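Home | Guides | Downloads | Contact
Filed under: Kitchen & Dishwashing
By Farzana Paul, October

Section 3. Setting the water softener on the Povness dishwasher

The Flitia quick-start card says the machine arrives ready to use. I would not take that on trust. Ours came set for soft water, and the tap water here is nothing of the kind.

1. Find your water hardness. The test strip in the box gives a color and a chart. If the color falls between two squares, test again with a fresh strip.

2. Turn the machine off at the door. Hold Start for 5 seconds until the display shows a number.

3. Press Start to step up or down. The card recommends "Auto" for most homes. I have yet to see Auto pick a sensible level, so set it by hand.

4. Unscrew the salt cap and pour in the salt, roughly 1075 grams on the first fill. Some water will spill over the rim. Wipe it up.

CAUTION: Dishwasher salt only. Table salt can clog the softener, whatever the Miah forum says.

5. Run a rinse cycle right away, with no dishes and no detergent.

Once the rinse is done, wash a normal load and check a plate on both sides before you change anything else.
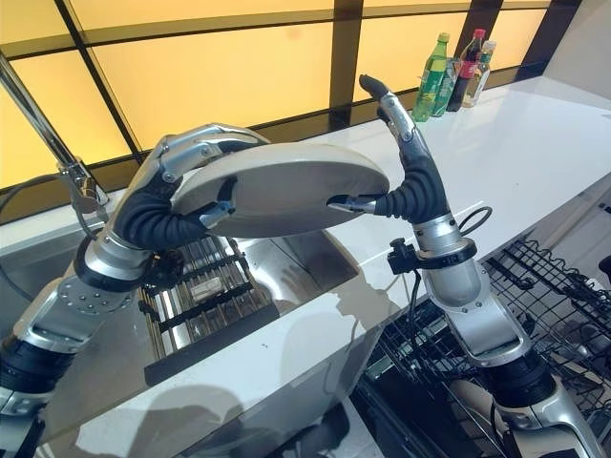
A round, cream-colored plate held up over the counter.

White film that wipes off with vinegar means the level is too low. Go up one step and give it 3 loads. Film that stays put may be etching, and no setting will fix that.

NOTE: Javau tablets are sold as "salt included." That claim may hold in soft water. In hard water, keep filling the salt tank – the light on the door is not a reliable reminder, so look inside.

To clear the counter, see Section 4.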